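Short-stay operators in Indthorpe should publish a bedding change schedule, and guests should be able to read it before they book. Most listings give floor area, parking and a photo of the bed. Few say how often the top layer is washed. 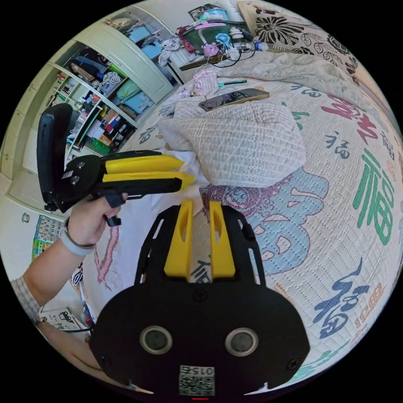
Sheets are generally changed between stays. The top layer is less certain, and it is the part people sit on and put bags on. A pale quilted spread, like the one on this bed, has stitched channels that collect lint, so a surface wipe does little. I would set the limit at 10 nights of use, with a full wash at 60 degrees where the label allows it.

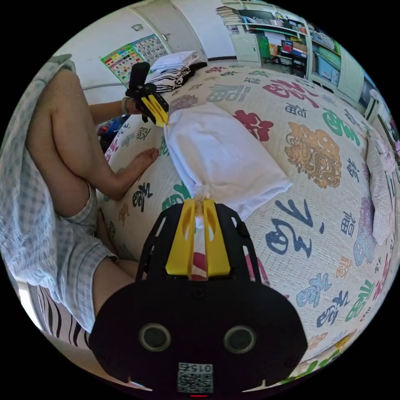
Sibel Tokgöz, who manages 22 units for Lokia, objects to the cost. Her figure is $189 per unit each year. Spread across the bookings, that is a minor charge.
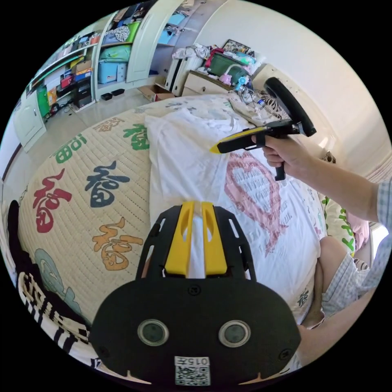
A voluntary code has been suggested instead. I don't favour it. Operators who already wash properly would sign, and the rest would carry on as they do now. A date printed on the linen cupboard door would be enough to start with.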